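Desodance Community Suppers: Your Questions

Do I have to be a member to come along?
Not at all! Our Wednesday suppers are open to anybody who would like a warm meal and some company, and plenty of people come once, skip a month and turn up again as if they had never been away. The only thing we ask is that you sign the book by the door, so the kitchen knows how much rice to put on.

What does it cost?
There is a jar on the counter and you put in what you can. If that's nothing this week, please eat anyway and have seconds.

Where are you, exactly?
We are in the old Korkeo Hall, the brick building from 1896 on the corner across from the Wattimena bakery. The front steps are steep, so if you have a stroller or a walker, come around by the side door, where there's a ramp and a bell. Ring it twice, it sticks a little.

What time should I arrive?
Doors open at 5:30 and we like to have everyone sitting down by 6. We have chairs for 40, and on a busy night we eat in 2 sittings, which sounds very grand but mostly means the second group gets to chat over tea first.

What can I bring?
Fruit is always, always welcome, and so is bread. Please don't bring home-canned meat or anything with nuts in it (we have several little ones with allergies). A big plate for the table is lovely too, but put your name on the bottom or it will live with us forever.
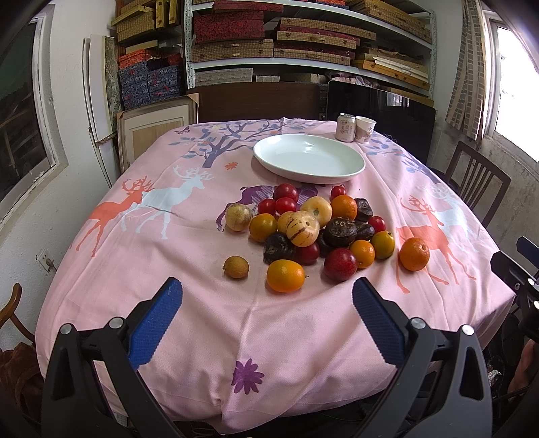 A guest wrote to ask whether we could set out dessert before the main course for the children, who get restless by half past six, and we said we would try it through January and see how the parents feel.

Can you cater for a big family party?
I'm afraid not. We did one for over 200 guests at the Cleleo street fair and our poor oven has never been the same since. You are very welcome to rent the hall and cook for yourselves, though. Ask at the counter for the form, and for the key to the big pantry.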